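Kindham Breakfast Set — Tabletop Gallery

Items from the Kindham set, laid out on brown paper with a blue tape grid. Layout by Dede Ametepe. Click any picture for the full-size view.
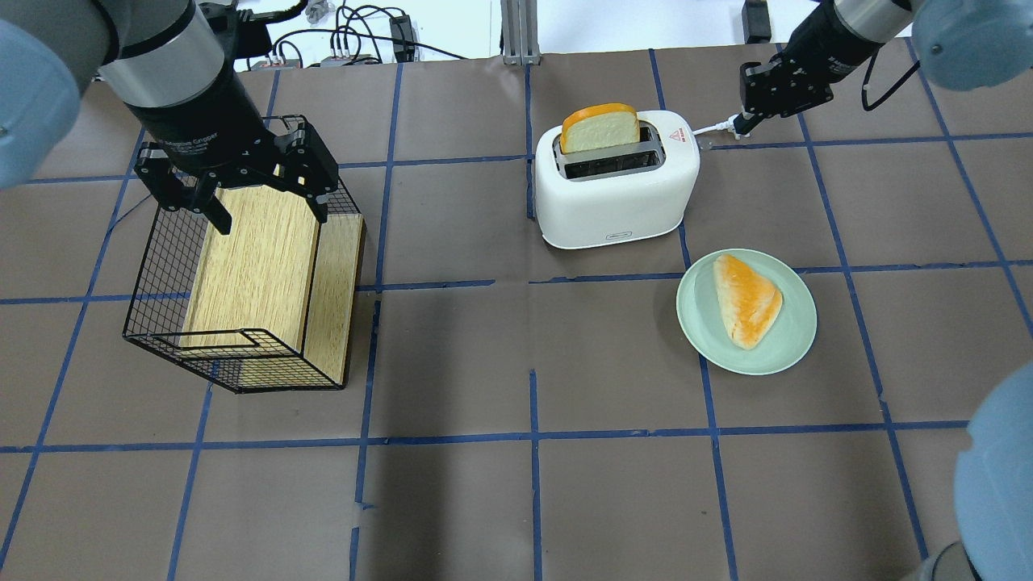 Black wire basket with wooden loaf, white two-slot toaster, pale green plate. One slice in the rear slot, one on the plate.

The loaf is stored in the basket — the slices go in a separate bag. Replacement plates are listed under part 272. Page updated 18/02/2026 by Ntombi Ntuli.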